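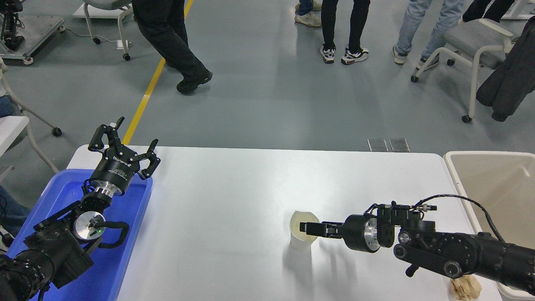 Skultville asked first thing whether paper cups go in the bin or get stacked for reuse, and said the kitchen rota never spells it out.

Minutes, table clearing meeting, 22 Nov 2018. I'm typing these up for Floltent and Fevotier too, so shout if I got anything wrong! We went with the bin, cups and crumpled paper both (Tsang wanted a separate cup stack, which lost by 2 votes). 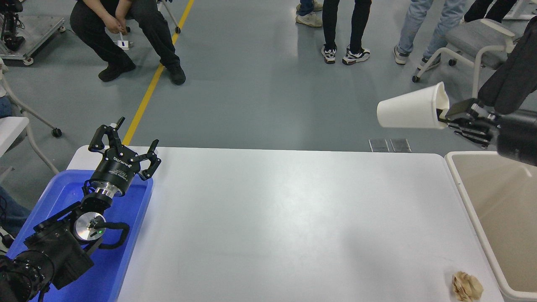

Wiping down came next, and we talked far too long about cloths. I'd like the table done end to end every evening. Somebody brought up the bin's spot, and I'm all for leaving it right beside the table like that, with the crumpled brown paper so close to the edge anyway. Agreed, bin stays. Cloth order goes in for December, 20 of them.
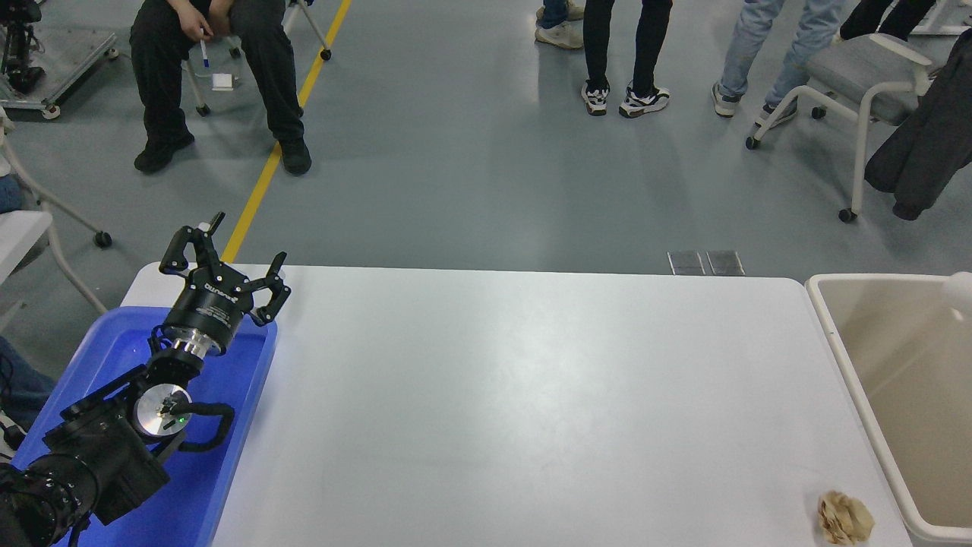 Item 4: blue tray, table and bin.

Tray washing is held over to next time.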